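Zwischenbericht Projekt Julon, Haushaltsaufgaben – Stand 25. Oktober 2023

Liebe Frau Ferraro,

Sie wollten ja wissen, ob unsere Maschine jetzt endlich im Haushalt mithelfen kann. Jein!
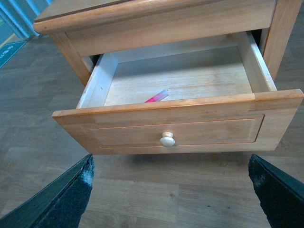 Schubladen sind gerade unser großes Thema. Von 1000 geplanten Durchgängen haben wir 700 hinter uns, und beim Aufziehen bin ich inzwischen richtig zufrieden (runde Knäufe waren im Februar noch ein Drama). Kleinkram herausnehmen klappt mal so, mal so – dünne Stifte rutschen gern weg. Beim Zuschieben verkantet es noch, da sitzt Lakatos dran. Wäsche falten? Fragen Sie lieber nicht, ein Handtuch dauert mehr als 7 Minuten.

Vom Budget sind noch Mittel für drei Monate da. Die neuen Greiferbeläge von Gitmont würde ich gern noch daraus bezahlen, das Angebot schicke ich Ihnen nach.

Viele Grüße aus der Werkstatt!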